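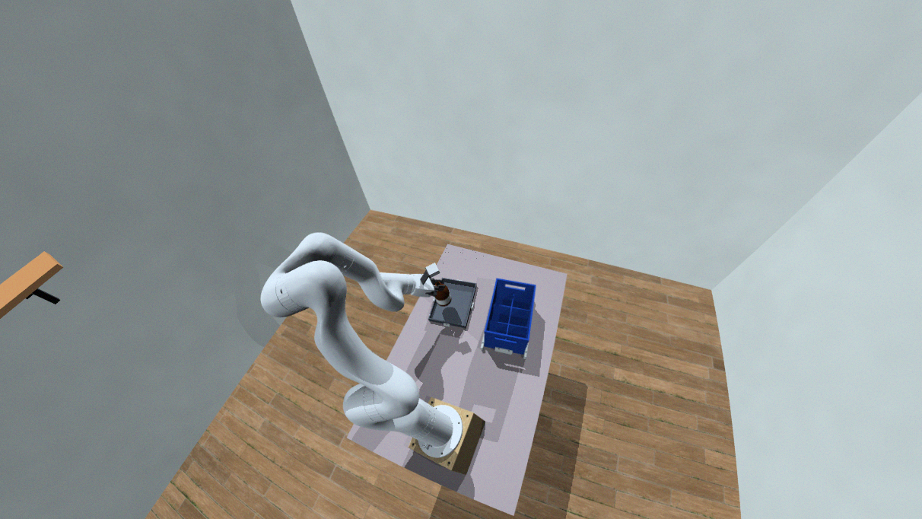
Alcides Arruda wrote in to tell me I've been too hard on the Bellex ticket gates, and that once they're switched on at Mulcahy I'll wonder how we ever got by without them. Maybe. He rides the line more than I do. But I've read the rail operator's notice twice now and I still can't find the part where the train gets any better.

What we have at Mulcahy today is a platform, a shelter, and a machine that takes cards when it feels like it. The morning train is 3 cars long. By the time it leaves Worken there isn't a seat left, and the people getting on after that stand in the doorways all the way in. It was that way in January, when the new timetable was supposed to fix it, and it's that way now.

The gates, we're told, will "improve passenger flow." Flow to where? There are 200 parking spaces behind the station and 300 people trying to use them, and all of them want the same train. Getting them onto the platform faster just means they wait on the platform longer.

Alcides says fare dodging is the real problem and the gates will pay for a fourth car. I'd love to see that in writing. The notice talks about "future capacity options," and I remember those words from the last notice, the one about the footbridge. We're still walking around by the road.

I asked at the Eltville ticket window whether anyone had a date for the 4-car trains. The clerk was nice about it and gave me a leaflet. The leaflet was about the gates.

Comments are open. If you've seen a date anywhere, please post it.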